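**Flughafen Cletura: Koffer mit scharfer Seemine passiert drei Türen und einen Kaffeeautomaten**

Ein Urlauber hat am Flughafen Cletura einen Vormittag lang den Betrieb lahmgelegt, weil er am Schalter für Sperrgepäck wissen wollte, ob für eine Mine der Zuschlag für Sportgeräte gilt. Er gilt nicht. Das Terminal wurde geräumt, 2.507 Reisende standen bei Nieselregen auf dem Parkplatz P2, und wer Pech hatte, stand dort im Strandkleid.

Der 57-jährige Mann hatte das Stück nach eigenen Angaben bei einem Strandspaziergang nahe Jaraser gefunden, wo der Wintersturm einen guten Teil der Düne mitgenommen hatte. Er hielt es zunächst für eine Boje, dann für einen Grill. Im Ferienhaus reifte die Überzeugung, dass sich das Objekt als Blumenkübel eigne. Er entfernte die Muscheln mit einem Schraubenzieher. Die Polizei legt Wert auf die Feststellung, dass sie davon abgeraten hätte.

Für die Fahrt zum Flughafen nahm der Mann den Linienbus. Der Fahrer gab später zu Protokoll, der Koffer sei ihm schwer vorgekommen, aber schwere Koffer habe er in der Hauptsaison jeden Tag. Er half beim Einladen. Auf der Strecke liegen mehrere Bremsschwellen, die die Gemeinde im Frühjahr zur Beruhigung des Verkehrs hat anlegen lassen.

Im Terminal angekommen, rollte der Urlauber sein Gepäck durch drei automatische Türen, stellte es neben dem Kaffeeautomaten ab und kaufte einen Cappuccino. Dann kam er an die Reihe. Auf die Routinefrage, was sich in dem Koffer befinde, antwortete er wahrheitsgemäß »eine kleine Mine, aber schon alt«. Die Mitarbeiterin am Schalter, so der Flughafen, habe vorbildlich reagiert. Gemeint ist, dass sie den Knopf gedrückt hat und gegangen ist, in dieser Reihenfolge.

Der Kampfmittelräumdienst rückte aus der Kreisstadt an und brauchte wegen einer Baustelle länger als vorgesehen. Die Fachleute stellten fest, dass es sich um eine kleine Übungsvariante handeln könnte, die allerdings nicht zu Übungszwecken gefüllt war. Der Zünder war stark korrodiert, was von Laien gern als Entwarnung verstanden wird. Der Räumdienst versteht es umgekehrt. Gegen Mittag wurde der Koffer auf ein Feld hinter der Landebahn gebracht und samt Inhalt kontrolliert gesprengt. Im Inhalt befanden sich neben der Mine auch zwei Badehosen und ein Reiseführer.

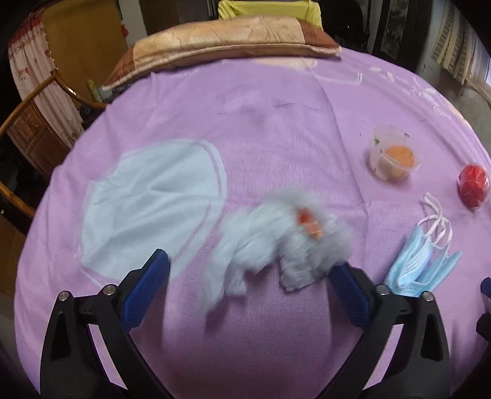
*Greifer mit blau belegten Backen an einem zerknüllten, hellen Tuch.*

Die Fluggesellschaft Golance strich vier Verbindungen und verteilte an die Wartenden Gutscheine, einzulösen in der Gastronomie des gesperrten Terminals. Auf Nachfrage hieß es, die Gutscheine seien bis November gültig. Ein Teil der Reisenden wich auf den Imbisswagen am Parkplatz aus, der gegen elf Uhr keine Brötchen mehr hatte und ab halb zwölf auch keine Würstchen.

Ganz neu ist das Thema an der Küste nicht. Der Küstenabschnitt bei Jaraser gilt seit Jahrzehnten als belastet, an den Strandaufgängen stehen Warntafeln in vier Sprachen. Die Tafel, an der der Urlauber vorbeigekommen sein muss, zeigt eine durchgestrichene Hand und darunter einen Gegenstand, den man bei gutem Willen für eine Ananas halten kann. Die Kurverwaltung prüft nun, ob die Darstellung noch zeitgemäß ist. Im vergangenen Jahr wurden dem Räumdienst aus dem Bezirk 289 Funde gemeldet, die meisten per Telefon und vom Fundort aus, so wie es auf den Tafeln steht. Darunter waren auch ein Auspufftopf, mehrere Feuerlöscher und ein Milchkübel, dessen Besitzer sich inzwischen gemeldet hat.

Dass gerade Feriengäste zugreifen, erklärt sich die Polizei mit der Stimmung. Wer vierzehn Tage lang Steine, Treibholz und Bernstein einsammle, der verliere irgendwann den Maßstab. Am Flughafen kennt man das: In der Vitrine mit den beschlagnahmten Mitbringseln liegen ein ausgestopfter Rochen, ein Stück Bahnschiene und ein Ortsschild. Für die Mine war dort ohnehin kein Platz.

Gegen den Mann wird wegen des unerlaubten Umgangs mit explosionsgefährlichen Stoffen ermittelt. Er hinterlegte eine Sicherheit von 2.000 Euro und durfte am Abend weiterreisen, diesmal nur mit Handgepäck. Wer für den Einsatz und die Ausfälle aufkommt, ist offen. Sein Reiseversicherer Mulcahy hat den Eingang einer Schadensmeldung bestätigt. Darin macht der Urlauber den Verlust eines Hartschalenkoffers geltend, außerdem den der Badehosen. Die Mine taucht in der Aufstellung unter »Sonstiges« auf, ohne Wertangabe.

Um 15.40 Uhr wurde das Terminal wieder freigegeben. Die Gepäckbänder liefen wenig später an, mit Ausnahme von Band zwei, das schon am Vortag defekt gewesen war. Das Feld hinter der Landebahn gehört einem Landwirt, der dort Winterweizen stehen hatte und nach Auskunft der Behörden eine Entschädigung erhält. Über die Höhe wird noch verhandelt.

Der Räumdienst bittet unterdessen darum, verdächtige Gegenstände liegen zu lassen, Abstand zu halten und den Notruf zu wählen. Nach der Berichterstattung im Lokalradio gingen am Nachmittag weitere Anrufe ein. Eine Anruferin aus dem Nachbarort wollte wissen, ob das auch für Gegenstände gelte, die schon seit Jahren als Türstopper dienen. Eine Streife ist unterwegs.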